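**Zistetti tablet loses 14 percent overnight after the July update**

### sundholm_fan

Since the July update my tablet is losing 14 percent of battery every night, with Wi-Fi off. Before the update it was losing one or two. The build number ends in 1508. Does somebody have the same problem?

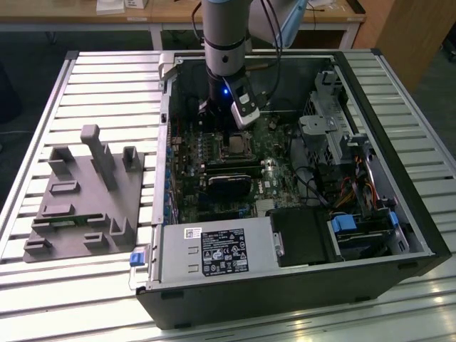 ### Karunaratne

Same build, and my battery is fine. Did you look which app is using it? With me it was once the mail program, and I blamed the update for two weeks.

### sundholm_fan

I looked. The list shows only "System", 46 percent of the total use. I have no mail program on it.
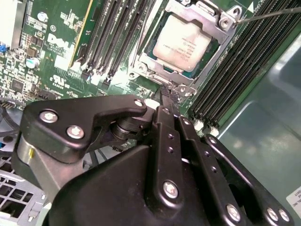
### Debashish Sarkar

I must disagree with Karunaratne. It is the update. I have two of these tablets with the same apps, and only the updated one is draining. What helped me a little:

- turn off "Smart standby" in the battery menu
- restart, then charge to 100 without interruption

### Karunaratne

Charging to 100 only corrects the meter. It can't stop a drain, so please don't mix these two things.

### Debashish Sarkar

Maybe so, but my number went down the same night. I did both steps together, so I can't say which one worked.

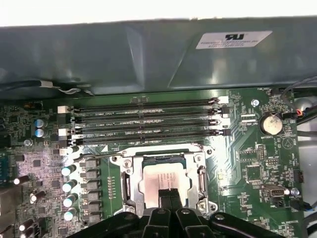 *Memory slots, all empty*

### atalness

Smart standby off, lost three percent last night. I would leave the charging step out.

### sundholm_fan

Thank you, I will switch it off tonight and write the result tomorrow.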